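Britness linen drive passes its target with a week to spare

By Gervasio Alarcón

The November linen drive in Britness has brought in 1459 pieces of bedding, well past what anyone at the Palma Street hall had dared to write on the poster, and the doors stay open until Monday evening for those of us who have been meaning to clear out the hall closet and keep finding something else to do instead.

The drive collects sheets, pillowcases and light blankets for families moving into the new apartments at Werell Court, many of whom are coming from furnished rooms and have never needed to own bedding before. A bed is usually the first thing that gets donated when a family moves (there is always a cousin with a spare one), but the things that go on the bed tend to be forgotten until the first night, when it is ten o'clock and the children are tired and the stores in Gundetti closed hours ago.

Benjamín Gallardo, who has run the collection for the past four years, remembers the first drive as a very small affair indeed. "We had a card table and two cardboard boxes, and one of the boxes was full of curtains," he told me over a cup of coffee that he kept putting down and losing. "Lovely curtains, and we found a home for them too, but you can't sleep in curtains. I have tried to be clearer on the poster every year after that."

This time the poster was clear enough. Of the pieces handed in, 831 were sheets, fitted and flat together, and most of the rest were pillowcases. Blankets were slower to arrive at first, then came in a great rush after the cold spell, when it seems half the town opened its cupboards on the same weekend and discovered it had more than it could use. One woman from the Gundetti road drove in three separate times in a single afternoon, because each time she got home her husband had found another bag.

Everything that comes in is washed, dried and looked over before it goes out again. The laundry on Palma Street gave the drive the use of its big machines after closing time, which made an enormous difference, and the folding has been done at the hall by whoever happened to be free. I stopped in to take notes and stayed for two hours, and I can report that I now know how to fold a fitted sheet, or at least I knew it that evening. My own attempt at home the following night was less impressive, and my wife has kindly agreed not to discuss it.

Sheets with small tears are mended if the cloth is still good, and the ones that are too thin in the middle are cut down for crib sheets or handed on to the animal shelter, where they are always glad of them. Very little is thrown away. Gallardo keeps a drawer for odd pillowcases that match nothing at all, and says that children go straight to that drawer and come away delighted, especially with the striped ones.

The bundles are made up by household, so that a family gets enough for each bed plus a change for laundry day. So far 312 bundles have been packed and 95 have already been delivered, with the rest to follow as the keys are handed over at Werell Court. The families choose their colors from a short list when they sign up, and blue has been the runaway favorite, with green a respectable second. White, to the surprise of everyone who grew up with nothing else, has hardly been asked for.
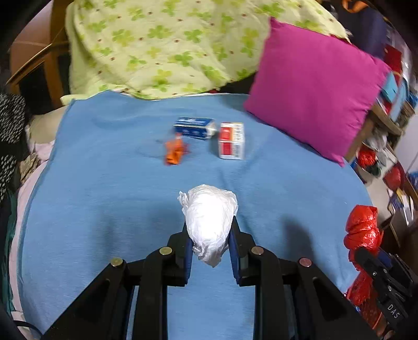

A light blue sheet, the color most often requested by families this year.

What the drive needs most in these last days is bedding for twin beds. Plenty of large sheets have come in, and they can be tucked under in a pinch, but the right size is so much easier for a parent changing a bed in the middle of the night. Pillowcases are always welcome too. Pillows themselves can only be taken if they are new and still in the wrapper, and comforters are better brought to the winter coat exchange, which has the shelf space for them.

Bags may be left inside the side door of the hall from nine in the morning until six, and until eight on Monday, the last day. Please tie a note to the bag with the size if you know it. If you don't, bring it anyway and somebody will get out the tape measure. People who can't easily get to the hall may leave a message at the front desk of the Britness library, and a driver will call to arrange a pickup.

Gallardo is already thinking about towels for the spring, and would like to hear from anyone with a dry garage to lend.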